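Toddler won't stop emptying every drawer, moving in three weeks, help

Prevthorpe Parents Board > Home and Moving

marmaladehour
Okay so we close on the new place in January and I have packed maybe one box. My son is 19 months and whatever I put in, he takes out. I pack the dish towels, he unpacks the dish towels. My husband works late so it's mostly just me and the kid and a tape gun. How did you all do this?? I'm considering paying for full service packing but the quote from Nurbridge was $603 on top of the truck, and that's just the kitchen and the bedrooms.

tugboat_pete
Pay it. We moved with twins and I'd have paid double. You will not remember the money but you will remember crying on the floor over bubble wrap at 2 a.m.

lindenrow
Gonna disagree with Pete, sorry! $603 is a lot when you're also buying curtains and paying two electric bills. Pack during naps, and leave out a very small set of toys. We kept out 12 and boxed everything else, and my daughter played better with those than she ever had with the whole pile. A ringed stacker with a silly face on it was the big winner.
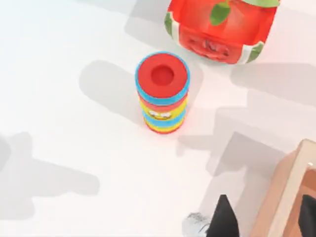

Enikő Jakab

Hi, new here (using my real name because I couldn't think of a clever one). I've moved four times with little kids, so I have opinions. The nap plan is fine if your kid naps. Mine quit at two and I was packing from nine at night until I fell over.

What worked for me was giving him his own box. A real one, with his name on it, and he could fill it and dump it all day long. He mostly put shoes in. Meanwhile I was taping up the others in the next room, quick, before he got bored. I got through almost 70 boxes that way, and only one had to be reopened (he'd mailed my car keys into it).

tugboat_pete
The car keys, oh no. That's what I mean though. Pay the people.

marmaladehour
Ha, the shoe box thing would totally work on him. Lindenrow, what did you do about shelves at the other end? The new house has no closet in his room and I'd love to have something set up on day one.

lindenrow
Cubbies! Low and open so they can put their own stuff back. I looked at the Kamata ones and the Tatatora ones, and went with Kamata because they were in stock and I was tired. I like see-through plastic for little kids. My sister thinks it looks like a dentist's office.

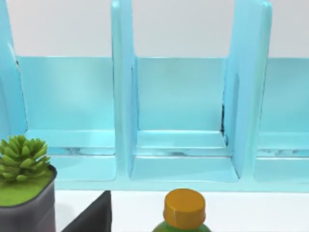
Re: cubbies vs. a plain old dresser

Enikő Jakab
I'm with your sister, ha. We had open cubbies for a year and everything lived on the floor. Dresser with a latch, done. You can also move a dresser with the clothes still in it if the movers are nice about it.

lindenrow
Please ask first! Ours refused to carry one with full drawers and I had to empty it onto the lawn while they waited. On the clock.

gravelgarden61
Agree on asking. Also anchor whatever you buy to the wall the first night, dresser or cubbies. I don't care how tired you are. And measure the room before you order. I bought a shelf that blocked the heat vent, and we spent half the winter wondering why the baby's room was freezing. 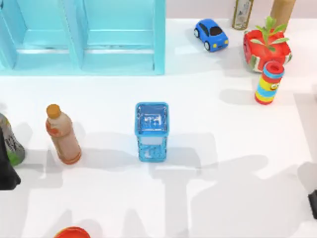

Then I moved it to the other wall and it covered the only outlet, so the night light ended up on an extension cord, which he loved and I did not. We finally put it in the hallway. It's still there, full of mittens.

marmaladehour
Measuring tonight! I called Nurbridge back and they'll do just the kitchen for less, so I might split the difference. Pete gets half a win.

tugboat_pete
I'll take it. Label the coffee maker box on all sides.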